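Search the archive
Home | Lists | Threads | Help | Log in

[parkovus-users] Re: two instances merging into one after the 0.8 update

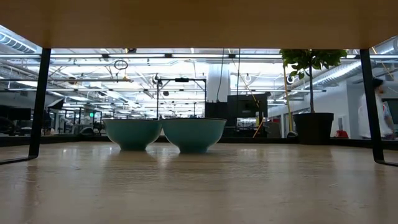

Picking up the merging question from yesterday, I went back through my own notes on the instance splitter, and I think we're hitting the same bug from two directions. My setup runs Parkovus for segmentation and hands the masks to Joltura for grasp planning, so when the splitter gets it wrong I find out fast – the planner asks for a grasp on something twice as wide as the gripper can open. Same-colored objects that nearly touch are the worst case by far. The two teal bowls are a good stand-in for it, with the same glaze on both, one a touch smaller and set a little further back, and hardly any gap between them. Seen from a low angle like that, the old splitter gave me two masks and the new one gives me one long blob, nearly every time.

On May 5, 2025 somebody on this list wrote:

> Hi all, since updating I get one mask where I used to get two. It
> only happens when the objects are close together and the same color.
> Different colors are fine. I tried raising min_gap from 3 to 8 and
> it made no difference at all. Is the setting still being read?
>
> Also, my depth is full of holes on the shiny table. Could that be
> part of it, or is that a separate problem? I'd love to avoid going
> back to the old version if I can help it.

Yes and no on min_gap! It's still read, but only if the depth edge check passes first, and that order got flipped in the update. I spent most of an evening stepping through it. What happens now is that the splitter looks for a depth edge between the two candidates, and if it can't find one it joins them and never gets as far as the gap setting. So you can put 75 in there and nothing will change (I tried, out of spite).

Your shiny table is part of it too, I'm pretty sure. When the depth drops out along the bottom of the objects, the edge check has very little left to work with. On mine it was the ceiling lights reflecting in the tabletop that did it. I had hole filling turned on, and the filler was happily painting a smooth slope from one object to the next – which wipes out the exact edge the splitter needs. Turn that off before you touch anything else.

Here's what's in my config at the moment:

depth_fill: off
edge_first: false
min_gap: 3
edge_window: 11

edge_first is the one that puts the old order back. It's not in the docs yet, I only found it by reading the source. With those four lines I'm getting two masks again on most of my saved clips. The ones that still fail are where the rear object is more than half hidden, and I don't think any setting will save those. I've been letting Joltura ask for a second view when the mask comes back wider than it is tall, and that's ugly but it works okay for now. It'll trip over a baking tray or anything else that's just plain wide, so don't copy it blindly.

One more thing to check. If you're using the Aranda camera driver, make sure color and depth are being matched by timestamp and that you aren't just grabbing the latest of each. I had them one reading apart back in February and spent days blaming the splitter for it. Bowls sitting still on a table won't show you the problem, but anyone walking through the background will. You'll see their depth outline trailing behind their color outline, and then the background mask goes ragged right where you don't want it.

I'd like to get the flipped order fixed properly so we don't all have to carry that flag around. Would you be up for sending me a few of your bad clips, raw depth included? Please leave the filling off when you record. Fleluvum export is fine, I can read those, just don't use the compressed option because it rounds the depth and then we're chasing a different bug. I have a half-finished patch that tries the gap first and uses the depth edge as a tie-breaker. It passes on my clips, but they all come from the same table, so that isn't saying much.

Which version were you on before the update, by the way? If it was older than 0.6 the min_gap units were different too.

3 replies | 11 shares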